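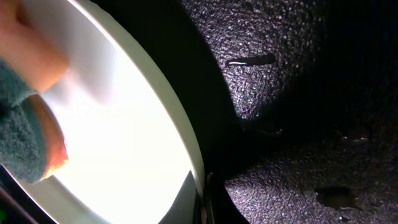
We stayed two nights at the Altard on the way up to the lakes, mainly because it was the only place with a family room left and parking included. It is an older hotel that was done up recently, with a newer wing at the back. Ask for the newer wing. Our room faced the road and the lorries started early.

Check-in was quick. Esther Kimaro was on the desk both evenings and she gave us a map with the walking paths marked in pen, which turned out to be more use than the one on my phone. The beds were firm, the shower was good and the kettle was tiny.
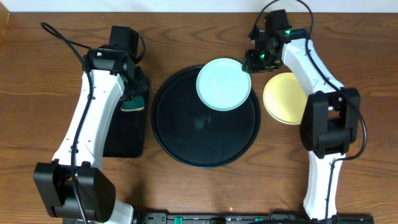

Breakfast runs until nine and they mean it. Eggs are cooked to order, the rest is laid out on a side table. I would skip the coffee and walk down to Kamell, 100 metres towards the bridge, where it is much better – and they do a decent cheese roll for the road.

We had dinner in the hotel once. The fish was fine, the chips were very good, and the children's portions were big enough for me.

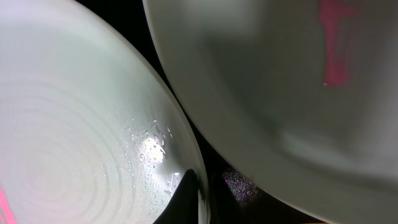
Owino, 5/15/21

Moved on this morning. The drive took three hours with one stop for petrol. We are now at Flaleo, a small guest house run by Wafula Mwaipopo, right above the water. No lift, so pack light if you are on the top floor as we are. The room has a balcony with two chairs and the wifi only works out there. Boat trips go from the jetty after lunch and you pay on board, cash only. We have put our names down for tomorrow.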